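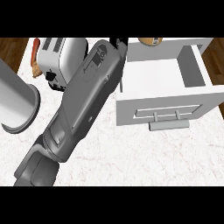 I went to the open day at Teltside in November, mostly because it was a short bus ride away and it was free. They write software that teaches robot arms to do chores, and they do most of the teaching in simulation before anything runs on a real arm. I had read a little about that but had never watched it.

You sign in at the front and get a sticker with your name on it. There were 14 of us in my group. Lejla Spahić took us around. She has worked there for three years and before that she did lighting for video games, so she knew a lot about why the fake kitchen looks the way it does.

The first stop was a row of screens with the kitchen counter running on them. It has a marble pattern, a toaster, a small drawer unit with a fat round handle, and two arms that reach in over the top. The task that day was the drawer. Lejla said the countertop gets swapped out all the time, along with the floor and the lights, so the software doesn't get attached to one particular kitchen. An overnight job runs the task 2,000 times. In the morning somebody goes through the failures.

I asked what a failure looks like and she pulled up a few. In one, the gripper closed just short of the handle and the arm backed away as if it had done the job. In another it pulled the whole unit across the counter. The man next to me said his kids open drawers that way.

After that we went down the hall to see the real arms. This was the part most people had come for, and it was slower than I expected. Rizwan Virk ran it. He had a real drawer unit clamped to a bench and he let the arm try it 13 times while we stood behind a yellow line. It got the drawer open on most of them. On one try it stopped halfway and Rizwan had to reset it, which took a few minutes, so he answered questions while he typed.

Someone asked when we could buy one for the house. He said he had no idea and that he wouldn't put one in his own kitchen yet - too heavy, for one thing, and he has a cat.

There was coffee at the end and a table of handouts. I took the one on how they measure friction on drawer slides and read it on the bus home. It was pretty dry, but I did try our silverware drawer a few times that night to see where it sticks.

They're planning another one in the spring, with the arms folding towels. You have to sign up on their site, and Lejla said the morning slots go first.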